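Home » Stories » Short Fiction » The Ferry Office

The Ferry Office
By Kumudini Barua
Posted 2025-11-08

Nazar Semeniuk had worked the ticket window at Morkby for fifteen years when the letter came. It said the crossing to Platgate would end in May. It was one page long and it had been folded badly, so that the signature ran across the crease.

He read it standing up. Then he put it under the stapler and sold a ticket to a woman with a bicycle.

"Return?" he asked.

"Just one way," she said. "My sister's driving me back."

He gave her the change and watched her wheel the bicycle down the ramp. The boat was the Vundine, and she was late leaving because Hnat Tkachuk was having trouble with the forward rope. Hnat was always having trouble with the forward rope. He swore at it in a low voice and then it came free and the boat went.

At noon Pallavi Grewal came in from the bakery with two rolls in a bag. She put one on the counter.

"You got the letter," she said.

"How do you know?"

"I got one too. They want the kiosk back."

They ate. There was a bus timetable on the wall from before the road was widened, and Pallavi looked at it for a while.

"Where will you go?" she said.

"I live up the hill. I'll go up the hill."

"I mean for work."

Nazar said he hadn't thought about it. He had thought about it for two years, ever since the bridge opened, but he had not gotten anywhere, and it seemed simpler to say the other thing.

The man who took over the accounts that winter was called Yiğit Duman. He was young and polite and he wiped his feet. He asked to see the ledgers, and Nazar brought them out from under the counter, all of them, back to old Lytvynenko's time. Lytvynenko had written his sevens with a bar through them and had noted the weather every morning. Yiğit turned the pages slowly.

"There's a number here with no name," he said. "Ticket 2347. It's marked paid, but it was never used."

"That's mine," Nazar said.

"You bought a ticket?"

"My first week. I thought I'd go over and see the other side. Then somebody was sick and I had to cover."

"And you never went?"

"I've seen it. You can see it from here."

Yiğit looked out the window. It was raining and he could not see anything. He wrote something down and closed the book.

The last day was cold for May. Hnat wore a tie. Pallavi shut the kiosk at ten and brought down everything that was left, and people stood on the ramp eating buns. Nazar sold tickets until the roll ran out, and after that he let people on for nothing. When the line was gone he locked the window, took the old ticket out of his wallet, and walked down the ramp.

Hnat took it from him and looked at both sides.

"This is no good," he said. "The price has gone up."

"Take it or don't."

Hnat tore it in half and gave him back the stub.

It took the Vundine half an hour to cross. Nazar sat inside next to the heater. Across from him a girl was talking to her grandmother, leaning close so the old woman could hear.

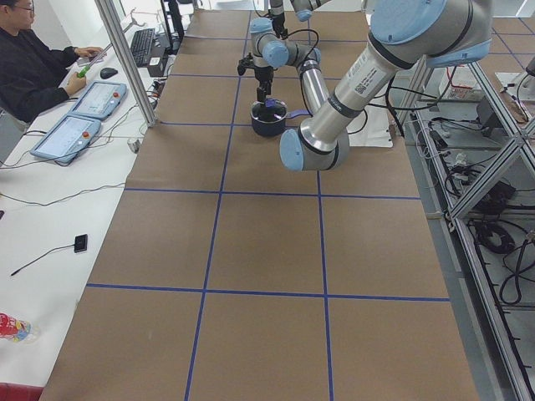
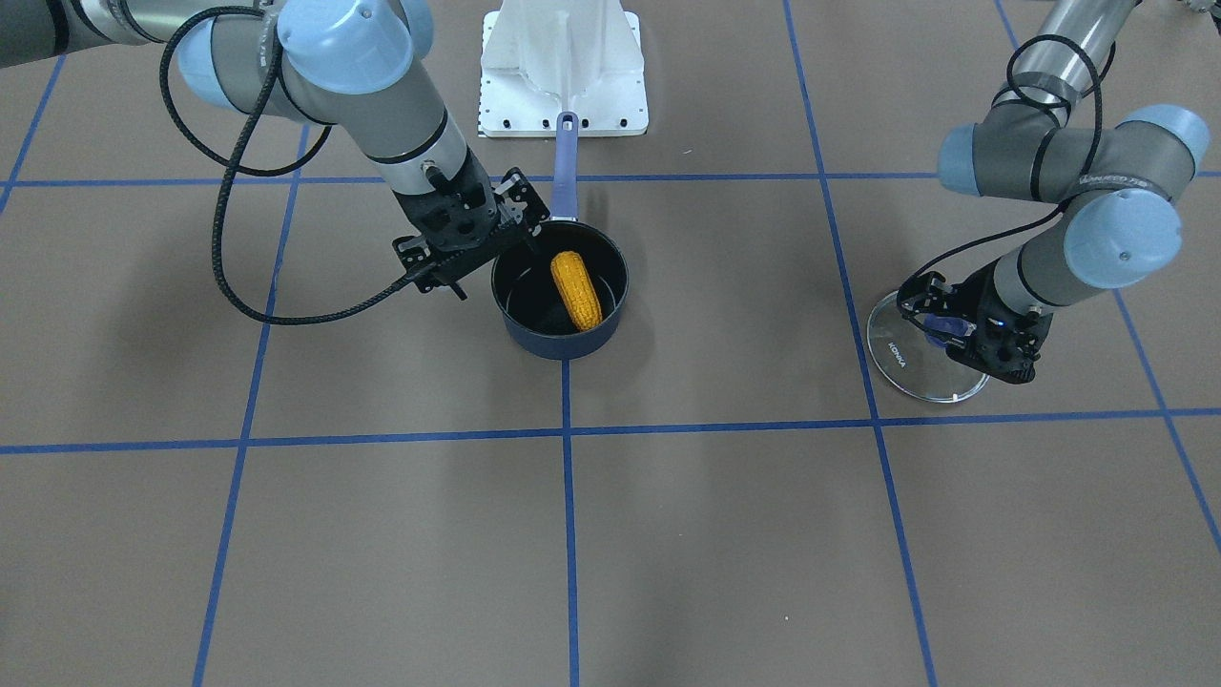 "And how often do you go?" the grandmother said.

"Three days a week."

"Is there a cafeteria?"

The girl said there was, and it was fine, and the soup was good. The grandmother seemed satisfied. She closed her eyes.

Nazar went out on deck. Morkby was already small. He tried to find the office and picked out what he thought was the roof, but it might have been the fish shed. On the other side people were waiting behind a chain, and a boy was sitting on top of a post.

"Are you getting off?" Hnat called down.

"What time do you go back?"

"Four. Same as always."

Nazar checked his watch. He buttoned his coat and got in line behind the grandmother, who was having some trouble with the step, and he took her bag for her and carried it up to the road.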